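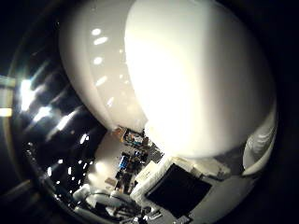 Todor Janevski asked whether shirts folded in thirds and shirts folded in half could share one label, and yes, they can (he had sorted a whole drawer to find out!).

# Harora

Harora is a set of 3,688 short notes on folding and putting away household laundry: shirts, towels, pillowcases, and a truly wonderful number of odd socks.

## What's inside

- `folding/`: 2,000 notes
- `drawers/`: around 300, still growing
- `shelves/`: everything else, mostly towels

Fitted sheets are coming in October, and I can't wait. If you have a good way to tuck the corners, please open an issue and tell me every step!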